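Print this page | E-mail this thread

Forum > Small Shop Automation > Buying and Budget > Two arms or one for sorting small plastic parts?

Two arms or one for sorting small plastic parts?

bench_ledger wrote:

Good evening to all. English is my third language, so please be patient with me.

I am making the equipment plan for our packing room at Sonside and I must give one number before the end of November. The job is small and boring. Plastic cutlery comes in mixed, and we must put spoons in one basket and forks in the other. At the moment people do it by hand, and in the high season we cannot find enough people.

I have two offers. Wetemach sells a table set with two arms, grippers, rail and cables included. Bouazza sells one arm with a longer reach, and the gripper is a separate line in the offer. The two-arm set is more expensive by 1515, before shipping. My manager asks me why we should pay for a second arm if the first one can reach the whole table, and I don't have a good answer for him yet.

7 replies

mill_and_mop wrote:

Your manager is right to ask. With one arm you have one thing to calibrate and one gripper to repair. Put the difference in the bank and buy the second arm next year if you still miss it.

Also please check if the Bouazza offer includes the controller. In ours it did not, and I found this after I had signed.

tarn_88 wrote:

I disagree with mill_and_mop. We are using two arms on almost the same job at Rudwood, and I would not go back to one. The forks and spoons are very light and they lie on top of each other in all directions. A single arm must travel over both baskets for every second piece, and this travel is most of the cycle. With one arm on each side, each has its own small area and the ways are short. 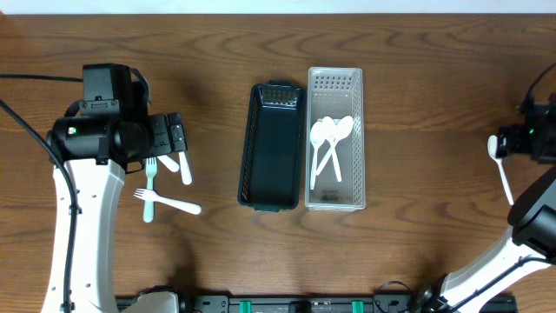 What I did not put in my first budget was everything that is not an arm. We paid for a stiffer table, for spare finger pads, and for proper holders for the cables, which I still consider too few. The baskets were the cheapest thing in the whole project and they made the most trouble. If a basket moves a little on the table, the drop position is wrong. I would plan stops or clamps for the baskets from the first day.

My total was 19 percent over the plan in the end, and the arms themselves cost exactly what the offer said.

mill_and_mop wrote:

19 percent over is not a good advertisement for two arms!

tarn_88 wrote:

It would be the same with one arm, or nearly the same. The table and the baskets do not care how many arms you have. Only the finger pads are double.

oksi_pack wrote:

May I ask a more stupid question. Did you compare with a vibrating feeder and a simple chute? For two kinds of part I would look at this first. Arms are nice when the product changes often. If it is always forks and spoons, you are paying for flexibility that you will not use.

bench_ledger wrote:

Thank you, it is not stupid. I asked for a price on a feeder in spring. The problem is that our cutlery changes color and shape with each customer, and sometimes knives come too. The feeder company wanted a new track for every shape. After the third shape it was not cheap any more.

@tarn_88, how long did you need until the two arms worked without a person standing near? And do they ever hit each other?

tarn_88 wrote:

Two months for the first, if I count honest working days and not the waiting for parts. For the second, we gave each arm a zone it may not leave, and one common zone over the baskets where only one may enter. It costs some speed. Ask Wetemach if the zone function is in the basic license, as we had to pay extra for it in the second year.

One more advice for the plan: write up to 7 working days of training in it, with the names of the people who will attend. If you write only "training", it will be the first line your manager deletes.

mill_and_mop wrote:

I stay with my opinion, but the license point is good and I will check our own contract too. bench_ledger, send the same box of mixed cutlery to both sellers and ask them for a timed test. Mixed, as it comes to you, with pieces tangled. Sellers like to show the parts lying nicely apart.

bench_ledger wrote:

I will pack the boxes tomorrow. My plan now has two versions, both with a line for table, baskets, cables and pads, and I will write here which one was signed.

Print this page | E-mail this thread

Related threads
Used arms: what to check before you pay
Finger pads for thin plastic, which hardness?
Controller not included in the offer, is this normal?
Yearly license costs, how do you put them in the budget?
Basket stops: buy or print?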